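Preparing a Shelf Demonstration for Open Day

Print this page | E-mail this page

This guide is for staff setting up the book retrieval demonstration in the Ritchie Room at the Workasley centre.

1. Book the room for the full morning. Groups are limited to 22 visitors, each session running 3 times.

2. Place the bookcase on the carpet at a slight angle, so that visitors can see both the shelves and the arm. Keep the top tidy.

3. Load the upper shelf with paperbacks of mixed colours. Lay at least one book on a slant near the front.

4. Set the arm speed to 300 millimetres per second or lower in the Evuron console and save the program under the session name.

5. Bring the gripper to the opening of the upper shelf and hold it there while the presenter introduces the task.

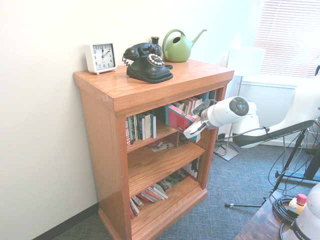

Gripper at the upper shelf, in front of the pink and teal book.

6. Confirm that the emergency stop is within the presenter's reach before visitors are admitted.

7. At the close of each session, return the arm to its home position and record any faults in the demonstration log.

Related items
Bellier Hall: parking and access
Open day in May: presenter roster
Booking a school group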